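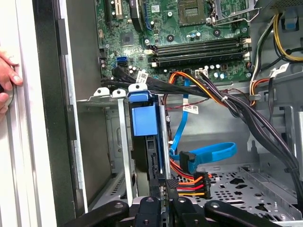 *Two-finger gripper over the drive cage of an open desktop tower, as seen from the wrist camera.*

# Buy the slim fingers first

We spent the winter at Brondodgate comparing grippers for taking old desktop computers apart. Most of the argument was about force. I think that was the wrong argument, and I would like other small shops to skip it.

A desktop case is a crowded place. Power wires drop across the drives, data cables loop wherever they please, and the cage has a rail where you want to put a finger. Pulling a hard drive takes very little strength once the blue carrier handle is in reach. Getting to the handle is the job.

Our first gripper, the Drirham 80, was rated well above anything we needed. Its fingers were 25 mm wide at the tip. In 126 attempts at a drive carrier it caught a cable in 40 of them. We turned the force down, then the speed, and the number hardly moved. The Terkudmont pair has less than half the grip and narrow jointed fingers, and it became the one people reached for by December.

The wrist camera deserves some blame and some credit. It sees the cage and the cables well. It also sees its own fingers, and a power connector behind the right finger is partly hidden from view. Slim fingers hide less. I would take that over a better sensor, and I say so having paid for the better sensor.

I have heard the case for the strong gripper. Some drives stick, and a weak grip slips on smooth plastic. Fine. Put rubber on the tips, or let a person hold the chassis steady while the arm pulls. A hand on the case costs less than a new gripper.

Data sheets put force on the first line and finger width on page four. Read page four before you order.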